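Golberg introduces two-arm assembly cells for control stations at Sterton works

STERTON, November – Golberg, which builds push-button stations and small control enclosures for machinery makers, has brought three two-arm robot cells into regular use at its Sterton works. The cells take over part of the kitting and pre-assembly of the Sideo range, work previously done entirely by hand at the benches in Hall 2.

Each cell has two robot arms with two-finger grippers, mounted on the same side of a shared work surface. The arms can work separately or on the same unit, with one holding an enclosure while the other places a part. Programs for the cells were written by Golberg's own production engineering group together with Pearce, the integrator that supplied the cell control software.

The Sideo range currently covers 66 variants, most of them ordered in small batches. Fixed tooling was considered and rejected at an early stage, as changeovers would have taken longer than many of the batches themselves. In the new cells a changeover consists of selecting a program, loading the parts for the batch and running a check cycle.

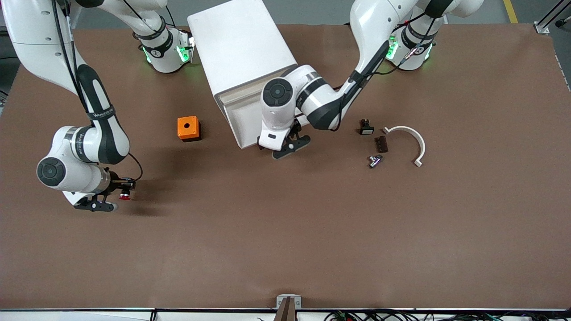

Wiring, torque checks and final electrical test remain manual. These steps depend on judging cable tension and seating by feel, and trials with the grippers did not reach the repeatability required by the company's internal standard. Golberg has no plans to move them to the cells.

The change affects the assemblers' working day in several ways. Staff who used to spend a full shift at one bench now rotate between cell operation, wiring and test. The longest period at any one station is 90 minutes. Operators load parts, clear faults and decide whether a rejected unit is reworked or scrapped – a decision that used to go to the shift supervisor.

"The pinching and pressing was the part people complained about, and with good reason," said Brock Pelletier, production manager at Sterton. "You do that all day and your thumbs know it. We've kept the same team and changed what they do. Some of them took to the cells quickly, some would still sooner be wiring, and the rota allows for both."

All assemblers in Hall 2 have completed operator training, which covers safe entry, gripper changes and fault recovery. Basic program editing is offered as a second module and carries a higher pay grade. No posts have been removed as a result of the installation.

During the acceptance period the cells completed 1,258 units, all of which passed through the same final test as hand-assembled stock. Faults were logged by the operators, and the most common entry was a part presented at the wrong angle. Pearce has since revised the pick routine for small caps and fittings.

Lead times and part numbers for the Sideo range are unchanged.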